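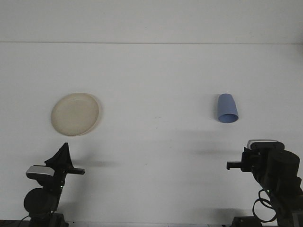 Title slide: cream plate on a white table.

**Leaked credentials in build logs** - speaker notes, 14/07/2024

Slide 2 - who we are
- Utel runs the hosting, Grisard is the billing app. Say this early, people mix them up.
- I work on the platform side. I did not write the billing code.

Slide 3 - what went wrong

In December a build job for Grisard printed its full environment to the log. Someone had turned on debug output to chase a failed test and left it on. The log held a database password and two API tokens. Logs were readable by any account in the organization, including contractor accounts that should have been closed.

Ask for hands: who can read build logs from a team they don't work on?

Slide 4 - why masking missed it

The build system masks secrets it knows about. It compares the output with the stored value, character for character. Our script encoded the password before using it, so the text in the log no longer matched. Same result with a secret split over two lines.

Show the terminal example. Use the dummy token, and check the font size from the back row first.

Slide 5 - the search

We wrote a small scanner called Lenz. It reads old logs, decodes the common encodings and looks for strings that fit known token formats. First run covered 1000 logs and gave 356 hits. Most were test keys or expired tokens. Going through them by hand was slow and took up most of the week.

Don't read out the regex. It's in the handout.

Slide 6 - what we changed
- Debug output now switches itself off after one run.
- Logs are private to the team that owns the job.
- Tokens for build jobs are short-lived and issued per job.
- Log retention is down to 200 days. Audit wanted longer, so signed release logs are kept separately.

Slide 7 - Sosetti

Sosetti is the older deploy tool. It can't use short-lived tokens, so it still has a fixed key. We rotate that by hand and limit it to one network range. Expect a question on this. The plan is to retire the tool, but there is no date yet and I shouldn't give one.

Slide 8 - if you find a secret in a log

Revoke it first, then delete the log. Deleting the log alone leaves a working key out there, and copies may already exist - in email alerts, chat previews or backups. After that, check the access records for the key.

Leave this slide up during questions.

Backup slide: scanner settings. Only if asked.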